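個包装のパンをつかめるか――家事と作業場の雑務を機械に任せる前に

家事ロボットの議論は両端に寄りやすい。一方は洗濯物をたたむ宣伝映像を根拠に「数年内に家庭へ」と言い、他方は転倒映像を根拠に「当分無理」と言う。どちらも評価の単位が粗い。筆者は、単位を一つの動作まで落とし、失敗したときに誰が何秒で復旧するかを書き添えて初めて、「できる」「できない」を論じられると考えている。

題材には、透明フィルムで個包装された小さなパンを使う。台の上にあるものを取り、指定された場所に置く。人間なら考えもしない作業で、家庭では食卓の片付け、作業場では休憩室の補充や小口の詰め合わせにあたる。派手さはないが、現在の機械の弱点がかなりの割合で含まれている。

第一の問題は認識である。フィルムはしわの一つひとつが照明を反射し、白い輝点を散らす。深度センサはこの種の面で値を落としやすく、返ってくる点群には穴が開く。カラー画像だけに頼れば、中身の輪郭は取れても包装の輪郭が取れない。パンより包装のほうが大きいので、両者の差がそのまま把持位置の誤差になる。無地で艶のない台は条件としては甘い。柄物のテーブルクロスに替えれば、同じ学習済みモデルの成績は落ちると見ておくべきだ。
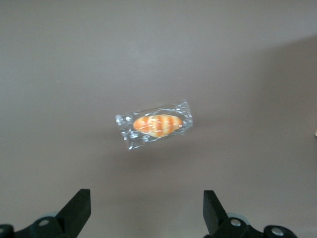

人の手なら一秒で済むパンの移動に、なぜ機械は時間がかかるのか。
接近前の位置推定、減速、把持の確認がそれぞれ待ち時間を生み、腕の最高速度を上げてもその合計はほとんど縮まないからである。

第二の問題は把持力である。強く挟めばパンが潰れ、弱く挟めばフィルムが滑る。余ったフィルムの端だけを挟む方法もあるが、持ち上げた荷が振れ、置くときの向きが定まらない。平行二指のハンドは構造が単純で壊れにくく、筆者も現場向きだと思っているが、柔らかい中身と滑る外皮の組み合わせには余裕が小さい。指先に触覚を足せば改善する。ただし、足した部品は清掃と交換の対象にもなる。食品の近くで使うなら、この費用は見積書の隅に追いやれる額では済まない。

第三の問題は、成功率の読み方である。社内の小さな試験で、クリストバル・カラスコは同じ包装品の移載を200回繰り返し、人が手を出した回数を18と記録した。九割を超える成功率であり、発表資料なら十分に見栄えがする。ところが同僚のミルタ・フィゲロアは、介入のたびに作業者が手を止め、状態を確かめ、再開を指示するまでの時間をログから拾っていた。平均で約30秒。移載そのものを人がやったほうが早い。この数字を見てから、筆者は成功率だけを載せた報告書を評価の材料に使わなくなった。

反論はある。Cerkaの導入担当であるレナト・マンシージャは、介入を要する作業でも夜間に無人で進むなら価値があると主張する。午後10時に止まっても、翌朝に人が直せばよいという理屈だ。倉庫の仕分けのように、止まった箇所を飛ばして先へ進める工程なら筋が通る。家庭ではどうか。食卓の途中で止まった腕は、朝食の邪魔になる。床に落ちた包装品を踏む人もいる。停止の費用が工程ごとに違うという点で、家庭と作業場を同じ表で比べるのは無理がある。 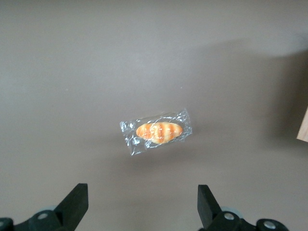 何をもって「できる」とするか

筆者の提案する基準は2つだけである。一つは、介入に要した人の時間の合計が、その作業を最初から人がやった場合の時間を下回ること。もう一つは、対象物の向き、照明、台の材質を事前に知らせずに変えても、前の基準を満たし続けること。後者を欠いた実演は、条件出しの巧さを測っているにすぎない。

この基準に照らすと、作業場の一部はすでに合格圏に入る。箱の寸法が揃い、照明が固定され、棚の配置が変わらない場所である。Dillauの梱包ラインは好例で、機械に合わせて作業台の高さと箱の置き方を先に決めていた。機械の賢さより、配置を変える権限が現場にあったことが効いている。家庭にはその権限がない。正確に言えば、住人にはあるが、行使する気がない。パンの向きを揃えて台に置く手間をかけるくらいなら、自分で棚にしまうだろう。

学習型の制御がこの差を埋めるという期待は、半分だけ支持する。遠隔操作で集めた手本を大量に与える方式は、個包装品のような不定形物に対して、従来の幾何ベースの手法より明らかに粘る。つかみ損ねても、やり直しに入る動きが自然に出る。反面、なぜ失敗したかの説明が得にくい。ハビエラ・パレデスが保守の立場から繰り返し指摘しているとおり、原因を切り分けられない故障は、頻度が低くても保守契約の単価を押し上げる。家庭向けの価格帯で、その単価を吸収できる事業者を筆者はまだ見ていない。

したがって当面の投資先として推すのは、汎用の家事ロボットではなく、対象を絞った補助機である。包装済みの軽い品を決まった棚へ移すだけの機械でも、介入時間が十分に短ければ買う現場はある。仕様書には、対応品目の一覧と並べて、対応しない品目と停止時の復旧手順を書いてほしい。購入を検討する側は、実演の席で包装品を一つ自分で用意し、好きな向きに置かせてもらうとよい。断られた場合は、その理由を議事録に残しておくこと。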